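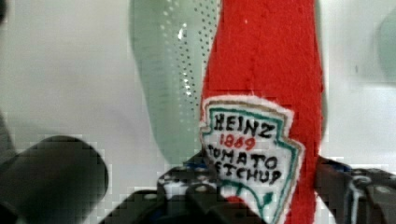
Wrist-only grasp scoring on soft objects: what are your numbers?

Posted in: Manipulation / Evaluation

skimaro
We finished an ablation on grasp scoring and I would like it torn apart before we write it up. Setup: tabletop with toy food and dishes, one overhead view, one wrist view. The scorer predicts, from a short window after finger closure, whether the object will survive the lift. Two variants were trained on identical episodes, one with both views and one with the wrist view alone. 100 evaluation grasps each, same object set, same start layouts.

On rigid items (mug, bowls, plate) the two variants agree almost everywhere. On the plush ketchup bottle the wrist-only variant produced 32 false positives and the two-view variant 11. The failure we kept finding in the logs is a finger that touches the felt near the label and compresses it without any load behind it. From the wrist that gives nearly the same pixels as a closed grasp.

ackermann_d
Same evaluation grasps for both variants, or 100 fresh ones each?

skimaro
Same ones. Recorded once, scored twice offline.

ackermann_d
Then the gap is paired and you should report it that way. Give the discordant counts, meaning the cases where one variant is wrong and the other is right. Two totals side by side throw away most of what you have.

skimaro
Agreed, will add the table.
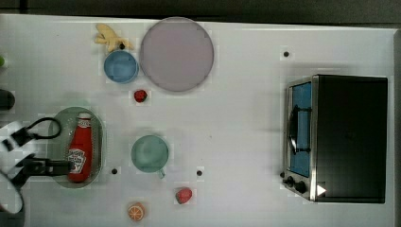
On layout: the bottle is in the oval green tray for part of the set and out on the bare table for the rest. In the tray the raised rim limits how low the fingers can come in, so contact tends to land around the label. I suspected the rim was driving the whole effect, but splitting by location leaves the ordering of the variants unchanged.

koech_e
I don't buy the interpretation. You are crediting the overhead view with resolving contact, and at that distance it can't resolve felt compression at all. What it gives you is bottle pose relative to the hand. Try wrist view plus a pose estimate, no overhead pixels. If that closes the gap, your claim about "contact ambiguity" needs rewording.

skimaro
The claim is that the wrist view is ambiguous. I did not say what the overhead view contributes.

koech_e
Your second paragraph implies it. A reader will take it that way.

temba_bririk
Siding with Koech on the wording. We saw something close to this on the Owino set with stuffed items. Most of the benefit came from knowing where along the object the fingers were. Contact low on a tall soft object lets it tip during the lift, and the wrist image at closure barely changes.

One question. How compressed is your wrist stream? Blocking around dark fingers on a white table will wipe out fabric texture, and that texture is the cue the scorer would need.

skimaro
Heavily compressed. It goes through the Karnevlow logger at default settings and the blocks are plain to see along the finger outlines. We trained and tested on the same compression, so there is no mismatch.

temba_bririk
No mismatch, but there may be no signal either. Rerun with the stream uncompressed before you blame the viewpoint.
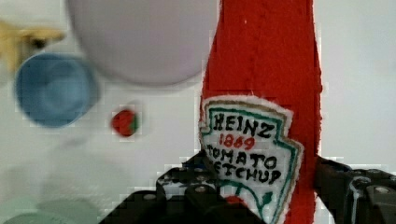 Last changed: Sunday, 16:40 by skimaro (edit: wording of claim, see below)

s_makori
Has anyone here tried scoring from finger current alone as a baseline? On the Bravska hand the current trace separates loaded and unloaded closure on foam well enough that we stopped using images for that step. Felt over stuffing may be worse.

ackermann_d
Depends on the closing speed. With fast closure the peak hides everything for the first part of the window.

s_makori
We close slowly. Fair point for other people's hands.

skimaro
Plan after this thread: paired table, wrist plus pose variant, uncompressed wrist stream on a subset, current baseline if I can get clean traces. The claim now reads "wrist images at this compression level do not reliably separate touching from holding on the plush bottle." Viewpoint is out of the title.

koech_e
Better. I would still drop "reliably" and put the number there.

temba_bririk
For the subset, keep the tray and bare-table cases balanced. Otherwise you will be arguing about the rim again in November.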